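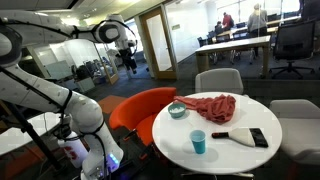

마루야마 리쿠는 초고를 돌려보내며 여백에, 둥근 탁자에는 모서리가 없으니 '구석으로 치워 둔다'는 말부터 다시 정의해야 하지 않겠느냐고 적었다. 옳은 지적이어서 이 절의 첫 문단은 그 답변에 쓴다. 우리가 사전 조사에 쓴 문항은 사각 탁자를 전제로 작성되었고, 응답자들은 있지도 않은 구석에 대해 꽤 성실하게 답해 주었다. 본 절에서는 '구석'을 버리고 '가장자리'를 쓴다. 탁자 테두리에서 손바닥 하나 너비까지를 가장자리로, 나머지를 안쪽으로 본다. 손바닥은 제1저자의 것이다.

4.2 천은 언제 걸레가 되는가

라운지의 공용 탁자는 주인이 없다는 점에서 회의실 탁자와 다르다. 회의실에는 예약자가 있고, 예약자는 적어도 원망의 대상이 되어 준다. 트리루라 관 라운지의 둥근 흰 탁자에는 그런 사람이 없다. 의자는 색도 모양도 제각각이고, 앉는 사람은 저마다 남이 두고 간 물건을 조금씩 밀어낸 다음 자기 것을 놓는다. 5월 한 달의 관찰 일지에 적힌 300건의 정리 행동 가운데 상당수가 이 밀어내기였다. 물건의 수는 줄지 않았으나 행위자들은 면담에서 이를 '치웠다'고 불렀다. 우리는 반박하지 않고 받아 적었다.

그중 가장 다루기 까다로운 물건이 천이다. 컵은 서 있거나 넘어져 있고, 그릇은 차 있거나 비어 있다. 천에는 그런 구분이 없다. 펼치면 식탁보로 읽히고, 접으면 비품으로 읽히며, 구겨지면 누군가 쓰다 만 걸레로 읽힌다. 같은 천이 오전에는 예의 바르게 우회되다가 오후에는 얼룩 위로 끌려다니는 일이 일지에 거듭 나온다. 차이는 접힌 정도뿐이었다.

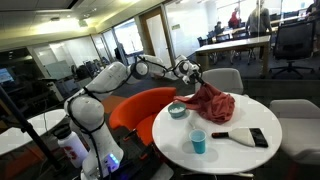
본문 2,178단어 · 읽는 시간 5분

정리 도구가 탁자 위에 올라와 있을 때 사정은 더 복잡해진다. 흰 털 솔과 검은 쓰레받기가 컵 옆에 놓이면, 도구는 청소를 예고하는 동시에 스스로 치워야 할 물건이 된다. 면담에 응한 이용자들은 쓰레받기가 보이면 부스러기를 그냥 두게 된다고 했다. 곧 누가 쓸 것 같다는 이유였다. 그 누가 자신일 가능성을 언급한 응답은 없었다. 하얀 조각이 담긴 작은 청록색 그릇도 비슷한 대접을 받는다. 내용물이 음식인지 아닌지 한눈에 정하기 어려운 그릇은 비우기도 먹기도 곤란하므로 제자리를 지킨다. 우리는 이를 '보류 용기'로 분류하였다. 심사자 한 분은 이 용어가 불필요하다고 하였고, 우리는 여전히 쓰고 있다.

천을 드는 방식도 기록 대상이었다. 윗부분을 한 점에서 집으면 나머지는 주름진 채 늘어지고, 아래쪽은 탁자에 닿아 뭉친다. 접으려면 두 점을 잡아야 한다. 그런데 일지의 이용자 대부분은 다른 손에 음료를 들고 있었으므로 천은 접히는 대신 옮겨졌다. 고르누모 수납 지침은 공용 공간의 천을 '사용 직후 네 겹으로' 보관하라고 권하는데, 작성자가 커피를 들고 있지 않았음은 분명하다.

이에 따라 천의 상태를 펼침, 접힘, 걸침, 뭉침의 네 가지로 부호화하고, 한쪽 자락만 늘어진 더미는 걸침이 아닌 뭉침에 넣었다. 판정자 사이의 의견 차이는 거의 전부 여기서 나왔다. 뭉침 상태의 전형은 그림 5와 같다.
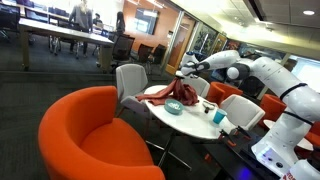

그림 5. 둥근 탁자 위의 뭉침 상태. 천은 왼쪽, 하늘색 컵은 오른쪽 가장자리 부근.

그림 5의 배치에서 천과 컵은 서로 떨어져 있고, 흰 무늬가 있는 얕은 그릇은 천 앞에 놓여 있다. 사전 조사 응답자들에게 이와 같은 배치를 말로 설명하고 무엇부터 치우겠느냐고 물었을 때 가장 흔한 답은 컵이었다. 컵에는 갈 곳이 있다. 개수대가 있고 선반이 있다. 천의 경우에는 '어디에 두는지 몰라서'라는 답이 뒤따랐으며, 자렌트 사가 납품한 수납장에 천을 위한 칸이 따로 있다는 사실을 아는 이용자는 드물었다. 그 칸에는 현재 설문지가 들어 있다. 우리 것이다.

보관 위치의 표시 여부가 천의 상태에 미치는 영향은 4.3절에서 다룬다. 설문지는 그 전에 옮길 예정이다.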